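Flesell's old school gym floor finds a second life

2022-04-11

If you went to school in Flesell at any point in the last few generations, there is a fair chance you skinned a knee on the maple floor of the old Indska Street gym. You may be glad to hear, then, that a good part of it is staying in town. The boards came up over the winter, when the building was closed for its new heating, and this week the first of them go on sale at the Teixeira lumber yard, cleaned up, planed and stacked by length.

The yard has 3,202 boards in all, which sounds like plenty until you hear how many people have already called. Tane Treloar, who runs the salvage side of the business and played a little basketball on that floor himself (not very well, by his own account), spent much of the winter pulling nails. "You take off the old varnish and the painted lines, and underneath it's this lovely pale wood, and you just want to stand there and look at it for a while," he said. "I've kept a few pieces back for my mother's kitchen. She's been asking since November."

Maple has long been a favorite for gyms and dance halls, being hard and close-grained, and it takes a beating without splintering much. It also makes a very good cutting board, a sturdy shelf or a bench top, and those are the things most callers seem to have in mind. One couple who met at a Friday dance in the gym would like enough for a small table, and Treloar has promised to look for boards from the end nearest the stage.

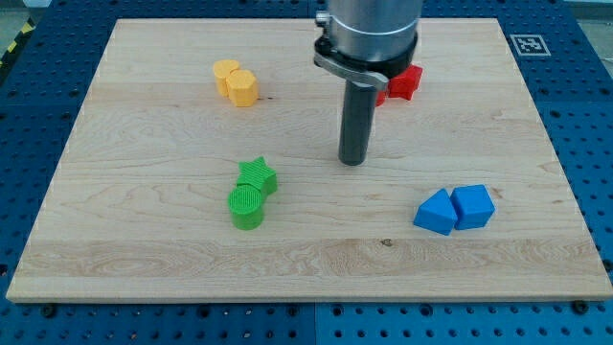

Can people who live outside Flesell buy the boards too?

Flesell residents get the first two weeks to themselves, and after that the sale is open to anyone who can carry the wood home.

Boards are priced by length, and the shorter offcuts go into a bin by the front counter for whatever you care to put in the jar. The jar money goes to the school music room, where the upright piano has been waiting on a repair for longer than anyone likes to admit.

Not every board will be for sale. The school asked for 84 of them back, and the Zonder workshop on the river road is turning those into benches for the new entrance hall, so next fall's students will have somewhere to sit and pull off their boots.

The yard opens at eight and closes at five, with an hour off for lunch. Bring gloves and something to tie down your load, and if you have an old photo of the gym, Treloar would love to see it. He is pinning them up behind the counter.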